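Can a robot do your chores yet?

You have probably seen films where a robot cooks the tea, irons the shirts and walks the dog. You may also have seen adverts that say this is nearly here. It is a good idea to be a bit suspicious of adverts. So let's ask a plain question. Can a machine do the small jobs that people do at home and in shops, without a person helping?

The job on this page is handling a plastic bag. You can do it while thinking about football. 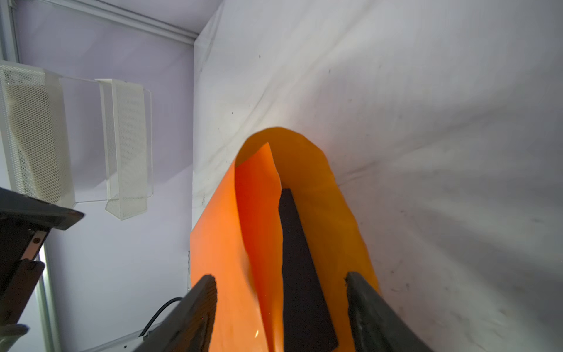

Page last changed: October

Robots are very good at some things. In the Flekemberg factory, machines put the lids on 623 jars of paint before the morning break. Every jar is the same shape. Every lid is the same size, and it always arrives in the same spot. The machine does one movement, then does it again.

A bag is a nasty thing by comparison. It bends. It creases. Pinch it in one place and it pops up in another, like the tall orange loop between the two grey fingers. A jar stays jar-shaped when you pick it up, but a bag changes shape every time it is touched, so the robot has to keep working out what it is holding.

Try it yourself. Put on a pair of thick gloves, use only one finger and thumb on each hand, and try to fold a carrier bag neatly. Now try it with one eye shut.

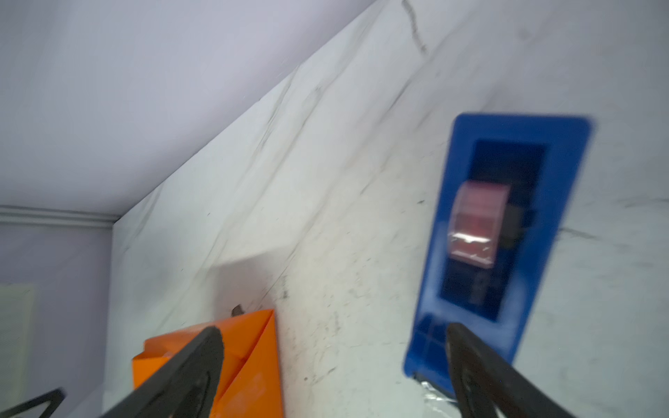
Lomgate Science Club, Junior Pages

Did you find it hard? You still had a big advantage. Your skin can feel when something starts to slip, and you have been practising with your hands since you were a baby. Many robots have two hard fingers and a camera, and they have to guess the rest.

People who sell robots like to show short films of them. When you watch one, ask some questions. Has the film been speeded up? Was it the first try or the fiftieth? Is somebody just out of view steering the robot with a controller? None of those things is cheating if the makers tell you. Sometimes they forget to mention it.

Our club has a rule about this, called the Jurčo test. We ask how many times the robot tried and how many times it managed. Last term we tried it on a toy arm we built from a kit. We asked it to pick up a sock and drop it in a box. It had 418 goes and got the sock in the box 213 times. That is only a little better than half. If your little brother put half the socks in the drawer and half on the floor, would you say he could do the washing?
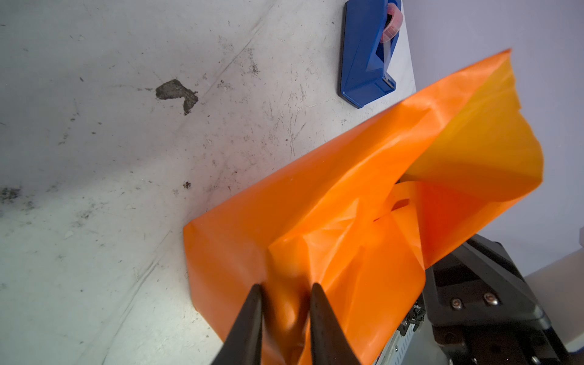

Then there is the trouble with everything being different. A sock on a bare table is one thing. A sock under a bed, inside out, with a biscuit in it, is quite another. Real homes are full of things like that, and they move about all day. So do cats.

Shops are a bit easier, as the shelves stay put. The Turkura shop near our club has a machine that scrubs the floor by itself at six in the morning. It does a fair job in the aisles. The corners are still done by a person with a mop.

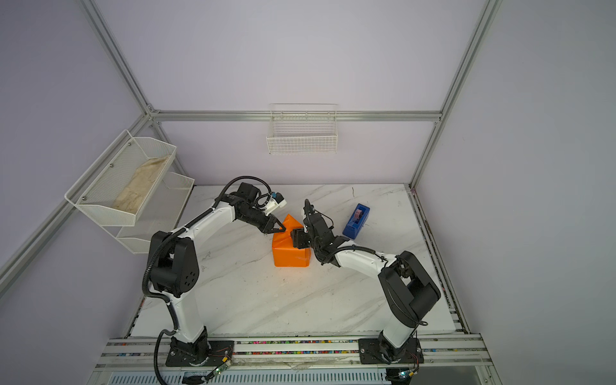
Wrapping and packing is a chore that sounds simple and is really lots of little chores in a row. You fold, you hold the fold down, you reach for the tape, you tear off a bit, and all that time the parcel is trying to open again. It helps to have two hands. Look at the two arms leaning in over the orange package, with one gripper against its side and the other just above the pointed top. The blue tape dispenser is lying to the right. You would have to do the taping as well before you could call the job finished, and one photograph can't tell you whether a robot can.

So, can robots do your chores yet? Some of them, some of the time, if the room is tidy and the job never changes. For the rest, you had better keep your gloves off and pick up your own socks.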